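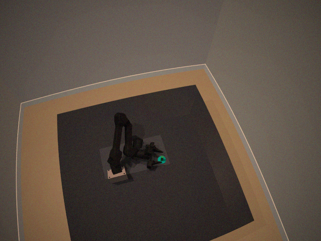

Slide 1: tan border, dark mat, grey pad.

Leave the title up while people sit down. Thank Eulalia Ledesma for the invitation.

Talk is on the parish hall lease in Findach. Start with the rent. It was 50 a month when we signed and it is 222 now. Let that sit, then go to the repairs clause.

Read clause 18 out loud. Slowly, it is badly worded. Roof and gutters fall to the landlord, windows and floors to us. The boiler is not mentioned at all and we have paid for it twice.

Mention Zimitz, where the hall group asked for a longer term and got it. Milagros Villalba has their letter if anyone wants a copy.

Skip the insurance part if we started late.

Questions. Someone will ask about buying the building. Say we have not had a price. Handouts are by the door, 100 printed.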